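Tiled Play Corner: Frequently Asked Questions

Nuttall Home Storage Notes
Last revised April 12, 2020
Maintained by Haoran Qin. Corrections to Beverley Stockdale.

These answers cover small play corners with tiled walls, a stone-pattern floor and rail-hung storage. Questions about carpeted rooms and freestanding shelving are on a separate page.

What does the basic layout consist of?

Three walls in a pale marble-look tile, a darker floor surface, aluminum posts at the back corners and a horizontal aluminum rail across the back wall. A white wire mesh basket hangs from the rail. Toys are used on the floor and stored above it.

How high should the rail be?

Mid-height on the back wall. The rim of the basket should be within reach of the youngest regular user. Most of the rail questions we receive come from people who set it at adult shoulder height and later had to move it. Mark the position with tape and leave the tape up for a day before drilling.

Do I have to drill into the tile?

No. The rail fastens to the two back posts. The posts carry the load and the tile carries none. If your corner has no posts, use the Trarna wall bracket and drill through the grout line with a masonry bit.

What goes in the basket and what stays on the floor?

Anything that rolls, and anything smaller than a brick, goes in the basket. Large bricks and soft toys may stay on the floor during play. A clock can stand on the floor near a side edge if there is no shelf for it, with the face turned toward the room.

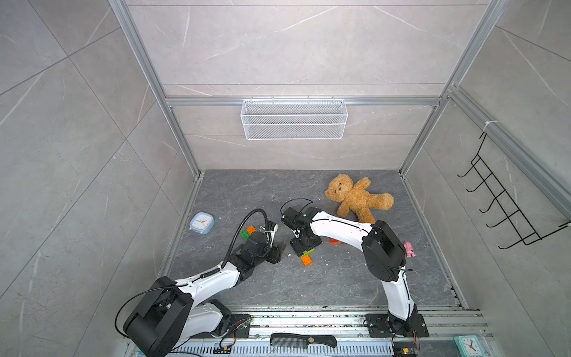
Small figures are the items most often missed at the end of a session. Pick them up first, before bricks, and place them in the basket by hand. Sweeping them up together with bricks tends to leave them under something larger.

What size of brick is suitable?

Large plastic bricks with studs on top. They can be lifted with one hand, they show up well against gray flooring, and they do not pass through the mesh. Standard small bricks need a lined basket or a lidded tub.

Should bricks be stored assembled or apart?

Either is acceptable. Short stacks are quicker to move and occupy less floor. Tall stacks tip when the basket is lowered. Ryan Treloar, who runs the toy library at Rolska, keeps 238 bricks in circulation and asks borrowers to return them in short stacks. Loose returns took his desk longer to check in.

Is sorting by color worth the effort?

For fewer than 60 bricks, no. For larger sets it reduces the time spent searching, provided that the number of groups is kept low. Mixed stacks can be left mixed.

How should a plush toy be stored?

Dry, and on top of everything else. Bricks placed on a plush toy leave stud marks in the pile, which brush out if they are dealt with the same day. A plush toy that has been on a tiled floor should be shaken outdoors before it goes back into the basket. Machine wash only if the sewn label permits it, inside a pillowcase, on a cold cycle.

How do I remove crumbs from a textured stone floor?

Use a soft hand brush first, working toward the open side. Follow with a vacuum fitted with the upholstery nozzle. Do not start with a damp cloth. Moisture presses fine debris into the texture and it then has to be lifted with a stiff brush. Move the bricks before brushing. Brushing around them leaves a ring of debris at each base.

Check by hand for stray bits of wire or hard plastic before using the vacuum. They lodge in the hose.

What are the side hooks for?

Light items with a loop or strap: drawstring bags, aprons, a dustpan with a hanging hole. A rack of five hooks on a side rail is sufficient for one corner. Coats are too heavy and too long.
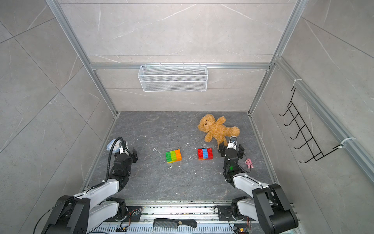 Empty hooks at a child's eye level should face along the wall or be fitted with rubber tips. Ayana Jemal supplied the tip measurements used in our parts list.

Can a hook rack be attached with cable ties?

Yes, for light loads. Use one tie near each end, pulled tight, with the tail trimmed flush. A single tie lets the rack swivel. Inspect the ties each December and replace any that have yellowed or stiffened. For heavier loads, use the Fekach screw clamp, part 406.

My basket slides along the rail. How do I stop it?

Fit a stop collar on each side of the outermost hooks, part 81. A wrap of electrical tape on the rail will also hold it for a few months. Do not bend the basket hooks closed, as the basket then cannot be lifted off for washing.

How is the wire basket cleaned?

Lift it off the rail, rinse it with warm water and dish soap, and go over the mesh with an old toothbrush. Dry it fully before rehanging. Coated wire rusts first at the cut ends, so inspect the rim and the hooks.

Do the wall tiles need sealing?

Glazed marble-look tile does not. The grout does. Natural marble is outside the scope of this page. Crayon on glazed tile comes off with a damp melamine sponge. Test the sponge low on a side wall first.

Who do I contact about parts?

Roy Lockwood handles parts requests for the rail, collars and clamps. Include the rail width and a note of what the rail is fastened to.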